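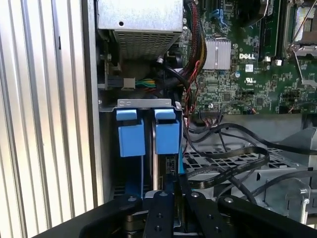

Masking the gripper and fencing the cables: a Stova walkthrough

Posted Saturday, October 6, 2018

A desktop tower is a lovely thing to plan motions in until you take the side panel off. With it on, you have a box. With it off, you have a box full of sheet metal, ribbon cable and optimism, and your depth pipeline would like a word about all three.

By the end of this tutorial you'll have a Stova planning scene that ignores the robot's own fingers, treats the cable bundles as things to be respected, and lets the gripper get to a blue plastic drive carrier without a replan every half second. It assumes Stova is installed, the wrist camera is calibrated, and you can already jog the arm into free space without anyone leaving the room.

What you need

A working Fornero workspace (any release from June onward)
The Stova scene server, running
Sado, for recording and replay
A computer tower you don't love

Step 1: Record before you fix anything

Start Sado and jog the wrist over the open case by hand. Go slowly and visit every pose you expect the planner to use, including the ugly ones where the fingers are well down inside the chassis.

sado record --topics wrist_rgb wrist_depth joints --out tower_a

Stop when you have 300 frames or when you get bored. Everything up to step 4 runs on this recording, so you can do it at your desk with a coffee. Tuning perception on a live arm is a fine way to spend a week and learn very little.

Step 2: Mask the gripper out of its own view

A camera at the wrist spends its life looking at the gripper. Left alone, the scene server will see those black plates, decide they're an obstacle, and report that the robot is in collision with itself. It's correct in a sense, and no use to you at all.

You can render a mask from the URDF, and Fornero will do it for you:

fornero mask build --from urdf --pad 5 --out gripper_mask

The pad is in pixels. Padding of 5 covers ordinary calibration slop. If you find yourself wanting ten times that, your calibration isn't sloppy, it's wrong, and you should go and fix it before the mask eats the drive bay.

Two places where the rendered mask lets you down:

Bolt heads. If your URDF came out of CAD with the fasteners stripped to save triangles, the real ones will catch the light and come back as bright little islands of bad depth. Add them by hand, or switch on fill_highlights, a flag that does what it says for a change.

Moving linkages. A single static mask is only true at one finger opening. Build the mask per opening and let Stova pick by joint state. The default table has 100 entries and takes up almost no memory, so resist the urge to be clever.

Step 3: Check the mask against clutter

Replay the recording with the mask overlaid and look for places where it swallows something you care about.

sado replay tower_a --overlay gripper_mask --step

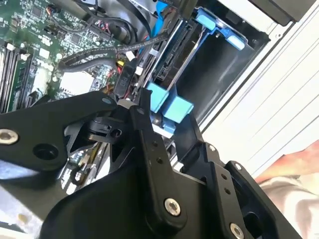 Photo: Lazarević

Frames like the one above are the ones to step through one at a time. A black sleeved cable curves over the board toward the drive area, the gripper's linkages are also black, and a depth-plus-colour segmenter will happily weld the two into one object and call it "arm". Stova then masks the cable and plans straight through it.

The fix is to stop the segmenter from growing the mask at all:

mask:
 source: rendered
 grow_by_colour: false
 fill_highlights: true

Yes, grow_by_colour defaults to true. I've filed the issue. I've also filed the follow-up to the issue.

Step 4: Fence the cables

Cables shouldn't go into the scene as hard obstacles. They move when touched, and if you insist on zero contact in a case like this one the planner will return no path, then no path, then a path through the table. Give them a cost instead.

Label the cable regions once in the Fornero annotator (coarse polygons are fine) and export them as soft volumes:

fornero volumes export --class cable --type soft --out cables

Then set the cost in the scene file:

soft_volumes:
 cable:
 cost: 176
 max_depth_mm: 5

I got to 176 by bisecting. It has no deeper meaning. Lower than that and the arm leaned on the bundle as though it were a railing; higher and it took the scenic route over the motherboard, which has its own problems. Your number will differ with your cost scaling. Bisect.

The drive cage and the power supply do go in as hard obstacles. Sheet metal has never once moved out of anybody's way.

Step 5: Let the second arm exist

If your cell has two arms, both belong in the scene, even when one of them is parked and minding its own business behind the workpiece.

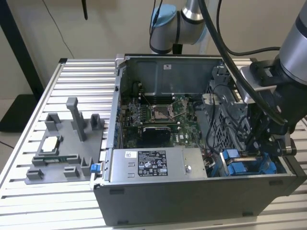
Tower on its side on the slotted table, with a gripper angled down into the drive area.

The lazy approach is to model the idle arm as one big cylinder. I did this. The cylinder was generous, it overlapped the back of the case, and the planner concluded that the back of the case was permanently unavailable. Use the real link geometry at the current joint state:

other_arm:
 model: full
 update: on_change

Leave update at on_change. The continuous setting will republish the whole arm at camera rate so that you can be kept fully informed of it not moving.

Anything bolted or set down beside the tower, fixtures included, also needs a box. A tall post on a fixture is easy to forget from the wrist camera's point of view and easy to remember from the elbow's.

Step 6: Dry run

Plan to a pose above the carriers with execution off:

stova plan --goal above_carrier --no-exec --report

Read the report. You want zero hard contacts, soft cost under 300, and a planning time you'd be willing to admit to. If soft cost is high but the path looks sensible in the viewer, your cable polygons are probably too fat.

Then run it for real at reduced speed with a hand near the stop button.

Troubleshooting

"Start state in collision": the mask table isn't loading. Check the path in the scene file, then check it again for the trailing space.

Ghost blob that follows the wrist: time offset between joints and camera. Run sado sync on the recording and copy the offset across.

Plans fine at the desk, fails in the cell: someone has shifted the tower. Re-register it and carry on.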